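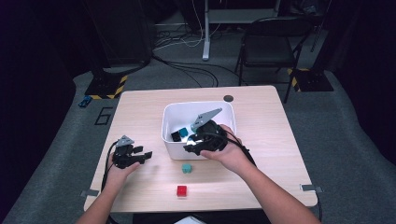 Two cubes in a white bin, with a hand-held gripper on either side.

Measure the delay, then argue about the scope

Floor Mulder
July 17, 2019

Discussion of button battery ingestion in children tends to be a discussion of technique. Papers compare retrieval nets with forceps, rigid with flexible oesophagoscopy, and one sedation protocol with another. These are legitimate questions. They are also questions about the last part of a process whose earlier parts are poorly recorded, and I will argue that paediatric surgical units should stop publishing retrieval series that omit the interval between presentation and removal.

The pathology is not in dispute. A lithium cell lodged in the oesophagus completes a circuit through the mucosa, hydroxide accumulates at the negative pole, and liquefactive necrosis follows. Significant injury can occur within two hours. The outcome depends on cell diameter, residual voltage, the orientation of the negative pole and the duration of contact. Of these, duration is the only variable on which a hospital has any influence. It is therefore odd that it so often appears in the results section as a single median, or does not appear at all.

My own unit is no exception. When Rachid Hamdy and I reviewed our records last November, we found that the time of operation was documented to the minute, while the time of the first radiograph had to be reconstructed from the imaging archive. The time of suspected ingestion was entered as free text, in terms such as "after lunch". In 11 files it was missing. We could state with confidence how long each endoscopy had taken. We could not state with the same confidence how long each child had waited for it.

Three intervals should be reported separately: suspected ingestion to arrival, arrival to radiograph, and radiograph to removal. Pooling them conceals the point at which time is lost. A child who arrives late from a rural district and is treated promptly presents a different problem from a child who lives six streets away and sits in a waiting room with drooling recorded as a viral symptom. The first calls for public education and transport. The second calls for a change at the triage desk. A pooled median treats them as the same case.

Henk Aerts, who has disagreed with me on this for years, objects that the first interval is unreliable and that reporting it lends false precision to parental recall. The objection is sound as far as it goes. Unwitnessed ingestion is common, and many of these children are too young to give a history. The remedy is to record a window, with earliest and latest plausible times, and to label it as such. Discarding the data entirely is a worse response to uncertainty than stating its bounds.

A second objection concerns numbers. Esophageal impaction is rare enough that a single centre may see only a handful of cases a year, and stratifying a series of 20 patients by three intervals leaves cells too small to analyse. I accept this. It is an argument for a shared registry with a fixed minimum data set, and such a registry need not be elaborate. Anouk De Haan has drafted a form that fits on one page and takes about 6 minutes to complete. Its only demanding requirement is that it be filled in on the day.

There is a further benefit to reporting intervals, which is that it makes the interim measures testable. Honey given before removal, in children over 12 months who can swallow, has experimental support and is now appearing in guidance. Whether it alters outcome in practice cannot be judged unless the dose is timed against the other events. A series that records "honey given: yes" contributes very little. The same applies to acetic acid irrigation after extraction – the rationale is reasonable, but the clinical evidence will remain anecdotal while the contact time is unknown.

I do not suggest that instrument choice is trivial. A poorly chosen device prolongs the procedure and may cause injury of its own, and trainees need supervised practice with all of them. But a gain of several minutes in theatre is modest against a loss of several hours before it. Journals could correct the imbalance at little cost by asking reviewers to return any battery series in which the three intervals are absent. Our own is being recoded on that basis, including the 11 files with nothing in the first column, and will be submitted with those gaps shown.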